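Home | Share (11) | Comments (2)

Posted in August by the Range Safety Office, Westero Test Site

PRE-FIRING INSPECTION CHECKLIST WITH COMMENTS
Danum upper-stage engine, sea-level stand, short-duration firing

The inspector shall complete each item before propellant loading begins. Items marked OPEN must be closed in writing before the stand is released to the test conductor.

1. Stand structure and thrust frame
Bolts checked against the torque sheet: PASS
Weld inspection, lower frame: PASS
Comment: Surface rust on the north ladder. Does not affect the firing. Clean and repaint before the next campaign.

2. Oxidizer feed line
Line purged and capped: PASS
Relief valve tag in date: PASS
Insulation complete: OPEN
Comment: The wrap at the second elbow has lifted. Replace the section and have it inspected again. Tape alone will not be accepted.

3. Fuel feed line
Leak check at 36 bar, held for 19 minutes: PASS
Filter changed: PASS
Comment: The old filter has been bagged and sent to Hermans for particle analysis. Firing may go ahead without the result.

4. Igniter
Safe plug installed: PASS
Resistance reading recorded: PASS
Comment: The reading was taken twice, as the first entry was hard to read. Entries must be in block letters.

5. Control room and ground power
Abort switch tested from both consoles: PASS
Backup supply transfer test: PASS
Portable outlets and cords inspected: PASS
Comment: Power strips may serve displays and chargers only. The valve controllers stay on the fixed supply at all times.
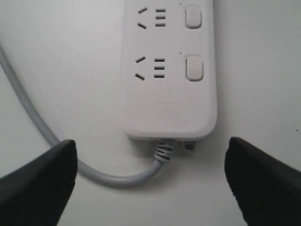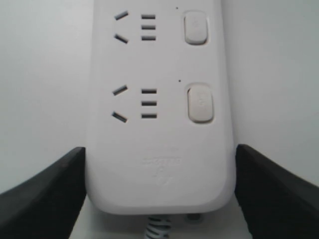
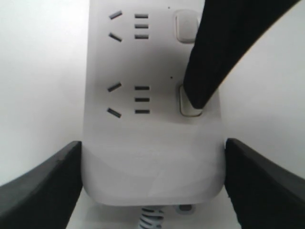

A written remark from Datow asks that the abort test in item 5 be repeated after the crew change - the present procedure calls for it only once, and the people at the consoles for the firing may not be those who ran the test. The remark is accepted. The repeat test shall be entered on the same sheet, with the time.

6. Water deluge
Tank level above the mark: PASS
Nozzles clear: PASS
Manual valve reachable from the bunker side: OPEN
Comment: Pallets are stored in the walkway. Remove them and keep the path clear until the stand has been made safe.

7. Exclusion zone
Gates locked and signs posted: PASS
Siren heard at all posts: PASS
Comment: The siren at the east post is weak - audible, but to be serviced.

Release status: HELD, pending items 2 and 6.

This site uses cookies to remember your settings. Accept | Manage preferences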